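Chapter 6
Where the Examples Come From

Every learning system has an appetite, and somebody has to do the cooking. The previous chapters treated the training set as a thing that arrives, complete and polite, in a folder. In this one you will make the folder. Students who skipped ahead from Chapter 2 should know that the math gets easier here and the afternoons get longer.

Our running case is the Nondden set: 3242 recorded attempts at moving small things around a table, gathered in one room over one February. Roughly 40 were thrown out on first review. The rest were argued over.
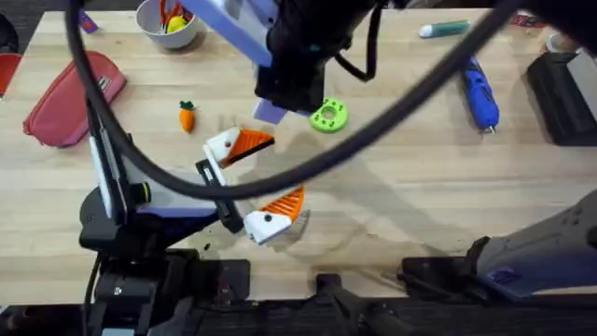 A demonstration is a recording of a task done by a person through the machine, start to finish, with the hesitations left in. Beginners clear the table first, place one object in the exact center, and collect a hundred perfect grasps of it. The resulting policy is a genius until you move the object two inches. Clutter is cheaper than regret. A toy carrot, a green ring with a hole in it, a glue gun and a bowl with scissors in it give the arms four quite different problems in shape alone, and a cable hanging over the lot teaches the vision model some humility.

Three questions occupy the rest of the chapter. What counts as one example? When does a clumsy attempt belong in the set? How do you label a grasp that two operators describe in two different ways? Section 6.1 takes the first, which looks trivial and fills 9 pages.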